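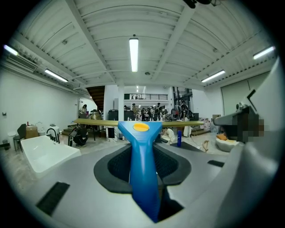 What is the Koech Manual Gripper Course?

The Koech Manual Gripper Course is a student project course in which participants record everyday handling tasks with a hand-held gripper and use the recordings to train a robot arm. It is taught at the Dristau technical college and runs once a year, from autumn to July.

Overview

The course was set up as an optional module for second-year students of automation. It takes its name from the Koech building, where the teaching rooms are located. Places are limited to 14, and students work in pairs. No earlier experience with robot arms is required, but applicants must have passed the introductory module in programming.

The central idea is that a person can show a task to a robot without operating the robot itself. The student holds a gripper by its handle, carries out the task by hand, and a camera on the tool stores what happens at the jaws. The position of the tool is worked out afterwards from the video. Recordings made in this way can be collected in ordinary rooms, with the arm left in the laboratory.

Course structure

The teaching year is divided into a training block, a recording block and a test block.

The training block lasts 14 weeks. Students learn to calibrate the camera, to check the opening width of the jaws and to move the tool at a steady speed. Fast turns of the wrist blur the video and make the position of the tool difficult to recover, so much of the early practice consists of slow, repeated movements. Each student also assembles and dismantles one gripper under supervision.

In the recording block, every pair chooses one task and writes a task sheet. The sheet states the starting position of all objects, the permitted order of steps and the condition under which the task counts as complete. A pair must hand in 100 accepted recordings. A recording is rejected if the object leaves the view of the camera for too long, if the jaws touch anything not named on the task sheet, or if the file has no valid calibration data.

The test block takes place in the laboratory. A control program is trained on the accepted recordings and loaded on to the arm, which is fitted with jaws of the same shape as those on the hand-held tool. The pair then observes a fixed series of attempts and notes the cause of each failure.

Tasks

Typical tasks include putting a cup on a shelf, sorting cutlery, closing a drawer and folding a small cloth. Tasks that involve liquids are allowed only with the written consent of the teaching staff. Sharp tools and glass are excluded.

Pairs are encouraged to record in more than one room - a program trained in a single room often fails when the lighting or the background changes.

Assessment

The task sheet, the recordings and a written report are marked separately. The report carries the most weight. The success rate of the arm does not affect the mark, provided that failures are described and sorted by cause.

The Wundanska set

Accepted recordings are added to a shared collection known as the Wundanska set, which is open to later year groups. The first release held 400 recordings. An updated index was issued on 2024-02-26, in which duplicate files were removed and the names of tasks were made uniform. Older recordings made with a different jaw shape are kept in a separate folder and are not used for training.

Related activities

A shorter version of the course is offered in Ukow as an evening club for school pupils. It covers calibration and recording only - the arm is not used.

See also

Learning from demonstration
End effector
Camera calibration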